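We use cookies to remember your settings and to count visits. By continuing to read you accept this. Manage preferences | Accept

Talking before the wedding: a conversation about marriage agreements

I met Denise Kershaw on a Wednesday, at four in the afternoon, in the small office she rents above a bakery. She has been a family mediator for a long time, and before this she was a solicitor. I wanted to ask her about agreements that couples make before they marry. In the country where I grew up, people sign such papers at the same desk where they register the marriage, and it takes less time than buying a train ticket. When I moved here I was surprised that my friends found the subject almost rude.

"They think it means you are planning to leave," Kershaw told me. "I had a mother of a bride telephone me to say I had ruined the engagement. I had only sent them a list of questions."

The list is two pages long. It asks who will pay for what, what happens to a house that one person owned already, what happens if one of them stops working to look after a child or a parent. It also asks about debts, and in her experience that is the page where the room becomes quiet.

"People will tell each other about old boyfriends much sooner than about a credit card," she said. "I had one couple, both past thirty, both with good jobs. He owed 3567 pounds on a card and he had hidden it from her for the whole engagement. It is not a terrible sum. She could have helped him with it. What hurt her was that he had invented a reason each time they could not go somewhere."

Did they marry?

"They did. In October. I was invited to the evening part."
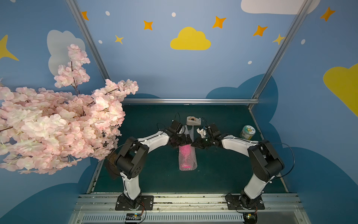 Denise Kettle takes the opposite view, and wrote to me after I mentioned in my last column that I would do this interview. In her opinion a paper signed before the wedding is always signed by one person who wants it and one person who is afraid to refuse. She signed hers, she wrote, two days before the ceremony, with the flowers already paid for, and she did not read the last pages until her marriage was over.

I read this letter aloud to Kershaw, with permission. She listened to all of it and asked me to repeat the part about the two days.

"She is right to be angry," she said. "Two days is pressure, even if everybody is smiling. I will not work with a couple who come to me so late. I tell them to marry, be happy, and come back afterwards if they still want to talk. You can make an agreement after the wedding also. Most people do not know it."

She explained that in England and Wales an agreement of this type does not bind a judge automatically. The court can look at it and decide how much weight to give. It will want to know if both people had advice, if both told the truth about their money, if there was time to think, and if the result would be fair. Children's needs come first, whatever the paper says. In Scotland the position is different, and she was careful to say that she does not practise there.

I asked about cost, because I know that many readers stop at this point. Kershaw charges couples 200 pounds for the first long meeting, which she calls the kitchen table meeting although there is no kitchen. If they want a proper agreement after that, each person must go to a separate solicitor, and then the total is often more than 2000 pounds. She does not pretend that this is small.

"For young people who own a sofa and a bicycle, I say do the list, have the conversation, and keep your money," she said. "Put it in a drawer. The conversation is most of the value."

She is less relaxed with people who marry for the second time. There she becomes quite strict. A man came to her from a village called Inlow with two grown sons, a farmhouse and a new fiancée, and he believed that everything would arrange itself. His will had been written during his first marriage. He did not know that marrying again would, in most cases, cancel it.

"He went white," Kershaw said. "He had promised the house to his sons, and he had also promised his fiancée that she could stay in it all her life. Both promises were sincere. He had just never said them in the same room."

It took 6 meetings. The sons came to the last one. The fiancée, whom Kershaw describes with evident liking, brought her own notes in a school exercise book and was better prepared than anybody.

We spoke for a while about love, which I had not planned. I wanted to know if her work had made her cold about it. She has been married herself for most of her adult life, to a man named Arthur, and they did not sign anything. They were students then and owned nothing worth a signature. When they bought their first flat they sat on the floor and wrote down, on the back of the removal company's invoice, what each of them thought would be fair if things went wrong. Clarnero, the removal company was called. She still has the paper.

"Arthur wrote that I should have the flat and he should have the record player," she said. "I wrote that we should sell the flat and he should pay back my mother. So you can see who was the romantic and who was the lawyer."
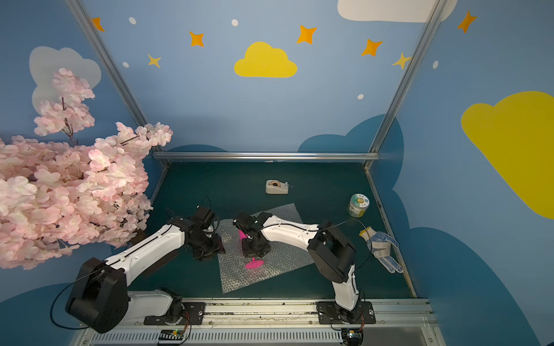
Is there a right moment to bring up the subject with a partner?

"Early, and when nothing is wrong," she answered. "Never in the middle of a quarrel, and not in the same week as you choose the cake. I would say at the time you start to talk about living together, or at the latest when you begin to look at dates. Begin with your own side. Say what you earn, what you owe, what you are afraid of. If you start with questions about the other person it sounds like the police."

Some couples, she added, do better when they are walking. One pair she remembers did the whole list on the coast path near Dalla, a page on the way out and a page on the way back, and came to her office with wet shoes and everything decided except the dog.

I asked what happens when the talk goes badly. She thought about this longer than about my other questions. Sometimes a couple does separate after it, she said, and then the families blame her, or the paper, or lawyers in general. She does not enjoy it. But she remembers a woman who learned at the second meeting that her fiancé expected her to give up her job when they had children, and that he had considered it so obvious that he had never mentioned it. They were both shocked — he as much as she.

"They were kind to each other about it. They cancelled the hall and lost the deposit. She sent me a card later, and so did he, separately. I keep both."

Before I left, I told her that my own husband and I had never made such a list, and that we have been married for eleven years. She did not give me a lecture. She took two copies from the drawer and put them in an envelope, and she wrote nothing on the front of it.

We did it the following Sunday, after lunch. The first page was easy. On the second page I discovered that my husband believes we have a savings account for the roof, and that I believed the same account was for my parents' visit. We have not finished the discussion yet. He would like it to be written here that the roof is older than my parents' plans.

Receive the next interview by e-mail. Enter your address to join our newsletter. You can unsubscribe at any time.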